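Ticket 3326
Site: Dumongate, ground floor break room
Category: Furniture / cleaning
Opened by: Somtochukwu Lawal
Opened: Mar 23, 2021
Status: Open, awaiting parts

Reported fault
The white table rocks when anyone leans on the corner nearest the door. Drinks get knocked over and the top is not being cleared between breaks. Previous ticket (121) was closed in September with the note "feet adjusted", but the fault has returned.

Checks carried out
1. Feet tightened by hand. No change.
2. Table turned end to end. The rock moved with the table, so the floor tiles are ruled out.
3. Spirit level placed along the long side, then across. Level along, low at one corner across.
4. Foot at the low corner removed. Thread worn, and the foot winds back up under load. The other feet hold.
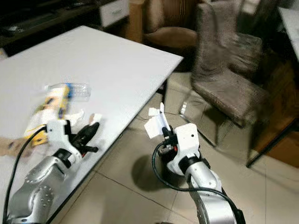

Clearing the top is a separate matter from the foot and should be logged as such. The cleaning round covers floors and bins only, and the Cuypers contract has no line for tabletops. A plastic bottle on its side, a yellow and white packet and a crumpled piece of white tissue are typical of what has to come off before the surface can be wiped. Flat card, such as the brown piece at the far left edge, goes in the paper bin - not general waste. The matt finish marks if scrubbed, so use a damp cloth and no cream cleaner.

Parts
Replacement foot, Jemari 300 series, to suit the Wurnberg table. Stores has the 4000 series only, and the thread does not match. Order placed for a full set so that all the feet are the same height.

Interim action
Folded card under the low corner. Holds for light use, but works loose when the table is pushed. Do not move the table by the corner.

Outstanding
- Fit new feet and recheck level both ways.
- Ask Cuypers for a price to add tabletops to the daily round.
- Link this ticket to 121.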